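Jasport Family Learning Center
Center Newsletter
Oct 13, 2026

Home Corner Renewed: A Play Kitchen for the Early Years Room

The Jasport Family Learning Center is pleased to report that the renewal of the home corner in the Early Years Room has been completed. The work was carried out under the Grosutance play materials program, which awarded the Center a grant in May, and was overseen by Noreen Noonan, Head of Early Years. Families who attend the morning sessions will already be familiar with the result. The following notes are intended for those who have not yet visited the room and for members who asked at the spring meeting how the grant would be spent.

Background

The previous home corner had been in use for many years and consisted of a set of low cupboards, a folding screen and a box of assorted plastic dishes. Staff had noted for some time that the corner was popular but that play there tended to be short. Children would empty the box, carry the dishes to another part of the room and leave them there. The cupboards had no clear purpose, and the doors on two of them no longer closed.

In her proposal to Grosutance, Ms. Noonan asked for a single, well-equipped play kitchen in place of several smaller pieces. Her view was that children stay longer in pretend play when each object has a place and a use that they recognize from home. A pot belongs on a burner, a cup belongs in the sink, and plates belong on a shelf. The proposal was accepted without changes.

The grant came to $500. Of this amount, $300 was set aside for furniture and the remainder for cookware, dishes and storage. The Center contributed a further $50 from its general fund toward floor matting.

The Kitchen and Its Contents

The kitchen is light blue with a white countertop. The refrigerator stands at the left and has two doors, each with a curved handle. The upper door carries a black panel headed "SHOPPING LIST" with four white lines beneath it, and the lower door has a printed water dispenser. A recessed sink and two blue burners are set along the counter, and a shelf above keeps the plates on edge and within sight. The patterned backsplash has proved to be one of the features that visitors mention first.

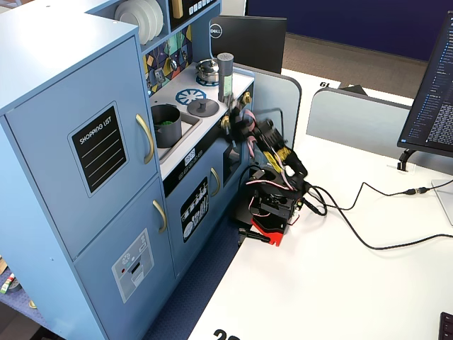
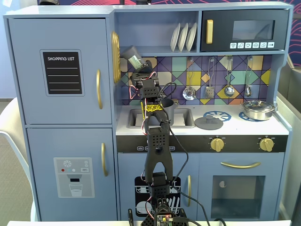
Learning Through Kitchen Play

Parents sometimes ask what children gain from an activity that can appear to be simple amusement. The Early Years staff have prepared the following remarks in reply.

Conversation is the first benefit. Two children who are making soup together must agree on who will stir, what goes into the pot and when the meal is ready to be served. These are real negotiations, and adults are encouraged to allow them to run their course before stepping in. Children who are quiet in group time often speak freely at the kitchen, particularly when they have taken the part of a parent or a cook.

Early mathematics is present as well, although it is rarely announced as such. Matching a lid to a pot is an exercise in comparing size and shape. Setting out one plate for each guest is an exercise in matching one object to one person. Staff do not turn these moments into lessons. They may, however, ask whether everyone at the table has been given a plate, and then wait.

The shopping list panel has been adopted as a starting point for early writing. Each week the staff place a basket of paper slips and short pencils beside the kitchen, and children are invited to draw or write what the household needs. The slips are kept in an envelope and sent home at the end of the month. Families are asked to read them with their child and to avoid correcting the spelling. A row of loops that the child reads aloud as "bananas and more bananas" is a perfectly good list at this age.

Finally, there is the matter of order. Returning the cookware to its place has become part of the routine that closes each session, and the staff report that it is completed with less prompting than was needed for the former box of dishes. Visible storage is believed to be the chief cause. A child who can see the shelf knows where the plate goes.

Care of the Kitchen

The following arrangements apply to all groups that use the Early Years Room, including those that hire it in the evening.

Cookware and dishes are to remain in the home corner. They should not be taken to the sand table or to the outdoor area, where small pieces are easily lost and painted surfaces may be scratched by items carried back indoors.

The play sink is to be kept dry. Requests to fill it have been frequent, and the staff sympathize, but standing water would damage the unit. Water play continues to be offered at the trough by the garden door.

Surfaces are wiped at the end of each session with a damp cloth and mild soap, then dried. Abrasive pads and bleach sprays should not be used on the printed areas – the dispenser, the shopping list panel and the backsplash – as the designs may wear away.

Knobs and door handles are checked weekly. Any handle that feels loose should be reported to the front desk and entered in the maintenance book. Please do not attempt a repair with adhesive.

Markers and chalk are not to be used on the upper refrigerator door. The paper slips described above are provided for this purpose, and replacements are held in the supply closet next to the coat rack.

Thanks

The Center wishes to record its thanks to Grosutance for its support and to Hubert Wróbel of the Tomaszewski joinery workshop, who inspected the furniture on delivery, secured the storage units to the wall and advised on the placing of the floor matting. Mr. Wróbel has also offered to build two child-height benches for the reading area. This offer has been gratefully accepted, and the benches are expected before the winter break.

Thanks are likewise due to the families who donated clean, empty food packages over the summer. Enough has now been received to stock the pretend store, and no further donations of boxes or cartons are needed at present. The staff would, however, welcome the following: child-size aprons, cloth napkins, wooden spoons no longer than 12 inches, and recipe cards or take-out menus in any language spoken at home. Glass, sharp utensils and small items that present a choking hazard cannot be accepted. Donations may be left in the bin at the front desk, marked for the Early Years Room.

Family Kitchen Mornings

A series of Family Kitchen Mornings will begin later this season. Each session will be limited to 12 children, accompanied by a parent, grandparent or other caregiver, and will open with free play in the home corner. This will be followed by a short snack activity at the real kitchen counter across the hall, where children will wash fruit, spread soft cheese and set the table for their group.

Families are invited to bring a recipe that is made often at home. Recipes will be copied and gathered in a booklet, which the Center hopes to exchange with its partner center in Wirnau. The Wirnau center has run a similar program for its own families and has kindly shared its collection of soups and dumplings, several of which have been tried by our staff and can be recommended.

There is no charge for members. Registration is required and may be completed at the front desk or by returning the form sent home with this newsletter. Please note any food allergies on the form, including those of accompanying adults and siblings. Places will be assigned in the order in which forms are received, and a waiting list will be kept for later sessions.

Adults who attend are kindly asked to join in at the child's invitation and to follow the child's lead. If offered a plate of soup, the correct response is to eat it.

Visiting the Room

Members who wish to view the home corner outside session hours may do so by arrangement with Ms. Noonan. Outdoor shoes should be left on the rack by the entrance. Strollers may be parked in the side hall but must not block the door to the garden.

Questions about the Grosutance grant, including requests for a copy of the closing report, should be addressed in writing to the Center office.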